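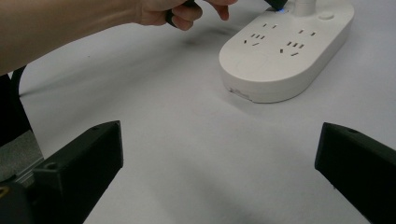 Diane Girard used to keep five power boards in her Preltusham house and could tell you what was wrong with each. One lived behind the television. One hummed. The one on the kitchen table had a cord so short that the kettle and the laptop took turns.

She threw out three of them in August and replaced them with a single large unit that stays on the table, where she works.

"I was always crawling under things," she says. "Now I reach over."

Christos Liapis, an electrician in Grordale, sees a lot of old boards on the job. He looks for scorch marks around the slots, plugs that sag and cords run under rugs. Any of those and the board goes in the bin. He won't plug one board into another, and he tells customers to run heaters straight from the wall.

Dust is the other thing. Liapis switches off at the wall, unplugs the lot and wipes the top with a dry cloth. He also likes a label on every cord, near the plug, in marker on masking tape.

Girard has done hers. The modem is M, the lamp is L, and the printer is still waiting for its tape. The two boards she kept are in the garage, coiled on a hook beside the extension leads.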